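From: Wouter Postma
To: bottles-and-closures list
Subject: Re: [closures] Overcaps on upright stock: keep or strip before packing?

Gheorghița Mihăilă wrote:

> We are changing over a line at Allinby in June and I have a
> question for anyone who handles small filled plastic bottles with
> a clear overcap. Ours are narrow, the overcap is domed, and the
> closure underneath is a flip spout. At present the overcaps stay
> on from filling through to the carton. The new carton (Georgiou
> drawing, second revision) has less headspace and the supplier
> suggests we ship overcaps separately in a bag.
>
> Three points:
>
> 1. Is there any measured benefit to leaving the overcap on during
> hand staging? My packers say the bottles are easier to pick up
> with it on. I have no data.
>
> 2. What does everyone put on the bench? We have bare steel and
> bottles skate on it. Fakier sells a ribbed mat but it is hard to
> wipe down.
>
> 3. Does anyone stage in clusters, or only in rows? The work
> instruction says rows. The packers make clusters.
>
> Gheorghița

Gheorghița,

Taking the points out of order, because the bench surface affects the other two.

Point 2. Get rid of the bare steel for hand staging. It is fine for a conveyor transfer and poor for anything set down by hand. A filled bottle with a small base lands on one edge of the heel first. On steel the heel slides, the bottle rotates, and the packer catches it with the back of the hand or doesn't. On a mat with some give the heel stays where it lands and the bottle rocks back onto its base. We ran a comparison at Farard with 400 set-downs on steel and 400 on a smooth mat, same packers, same bottles, same fill level. Tip-overs were 9 on steel and 2 on the mat. That is a small sample and I would not quote it outside this list, but the direction agrees with what the packers had been saying.

I would not buy the ribbed mat. We tried one. If the rib pitch is close to the radius of the base chamfer, the bottle will sit with one side down in a groove and stand out of plumb. It also traps product. Orange product on a green mat is at least easy to find when it is on top of the ribs. In the grooves it dries and you find it at the next audit. Use a smooth mat, one piece, larger than the working area, with no seam where bottles stand. Color is a matter of contrast with your label and your product. We picked green because the label stock is mostly white and blue and the packers wanted to see the lower label edge against the bench without bending down.
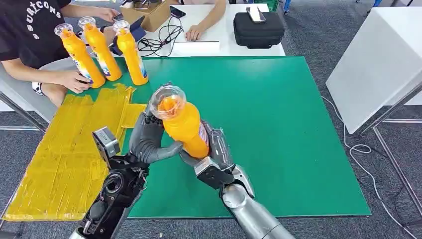
Fix the mat at the corners. An unfixed mat creeps toward the operator through the shift and the far edge lifts a little where it has been rolled for storage. Bottles parked at the far corner are then standing on a slope. If you cannot use adhesive, store the mat flat. Ours was rolled for its first month and the curl took a further two weeks to come out.

Point 1. Your packers are probably right about pick-up, but I think they have the cause wrong. The dome itself is a bad place to hold. It is smooth, it tapers, and on our design the retention is a friction fit, so anyone lifting by the dome is lifting the bottle through a fit that was never specified for that load. We measured overcap pull-off on 80 pieces from one mold cavity set and the spread was wide enough that I would not rely on it for lifting. What the overcap does is give a visible top. The packer sees where the bottle ends and closes the hand lower down, on the shoulder or the body. With the overcap off, people tend to reach for the spout, and a flip spout touched by accident is a flip spout opened by accident.

If you decide to strip them, do it as the last step before the carton, and write that into the work instruction. Do not strip at filling and then stage bare closures.

On how to hold the bottle, our current instruction reads as follows. It was written for new starters and it is short on purpose.

 4.1 Grip at the body or the shoulder. Do not lift by the overcap.
 4.2 For inspection use both hands, one high and one low, and keep the bottle close to upright.
 4.3 Do not squeeze. If the wall moves, the grip is too tight.
 4.4 Keep fingers off the label edge.
 4.5 Return to the mat base first. Release when the base is flat.

Item 4.4 was added after a run in which we had label lift on the vertical seam and blamed the applicator for longer than we should have. The adhesive was within spec. The lift was at thumb height on one side, consistent with the bottle being rotated in the hand for the code check while the thumb stayed on the seam. With one hand high and the other low, the upper hand can do the turning. Lifted labels went from 109 in the last run under the old instruction to 12 in the first run under the new one, for similar run lengths. Nothing else was changed between the two, as far as I can establish from the log.

Item 4.3 matters more with a soft wall than with a rigid one. If yours is the same resin as the previous Allinby bottle, the wall is soft enough that a firm one-handed grip raises the fill level into the neck. With the spout closed you will not see anything. With the spout slightly open you get product inside the overcap, which looks like a closure leak and gets logged as one. Before you open a complaint with the closure supplier, check whether the affected bottles were all handled at the same bench.

Point 3. We had the same argument. The drawing for the bench shows rows. What the packers do, if left alone, is park three or four bottles together in a far corner of the mat and work from that group. I timed both. Staged in rows, the mean pick was slightly faster, by an amount I would call noise. Clusters had one advantage, in that a bottle that starts to go over leans on its neighbor and stays up, and one disadvantage, in that the inner bottle cannot be gripped low without moving the outer ones. With clusters of three this hardly matters. With six it does, and the packers start using the overcap as a handle, which takes you back to point 1.

Our compromise is clusters of no more than three, touching or nearly touching, at the far left or far right of the mat, with the middle kept clear for handling. The operator steadies the group with one hand when adding to it or taking from it. Labels face the operator where possible. I would not enforce the last part very hard. It helps the code check but it slows the set-down, and the bottle is going to be turned in any case.

One thing you did not ask. Check the headspace on the Georgiou drawing against a real bottle with the overcap fully seated, and then against one with the overcap pushed on by hand at the end of a shift. Ours differed by a little over 2 mm, and the carton designer had been given only the first figure. If your second revision was drawn from the nominal height, you may have less of a problem than you think, or a worse one, and it costs nothing to measure a tray of them before you commit to bagging the overcaps. Bagging adds a pick, a count and a second part number at the receiving end. The Farard planners costed it for us on a trial order of 709 bottles and sent it straight back.

If you want the tip-over sheet I can send it off list. It gives fill level, bench height and whether the operator was seated or standing. The seated figures are better on both surfaces. I have not worked out how much of that is reach and how much is pace, and the two are confounded in our data because the seated bench also had the slower feed.

Two questions back to you. What is the base diameter across the standing ring, excluding the chamfer? And is the overcap on the new bottle still a friction fit, or has it gone to a snap bead? If it is a bead, most of what I wrote under point 1 about pull-off needs to be redone, and I would be interested in your numbers.

Wouter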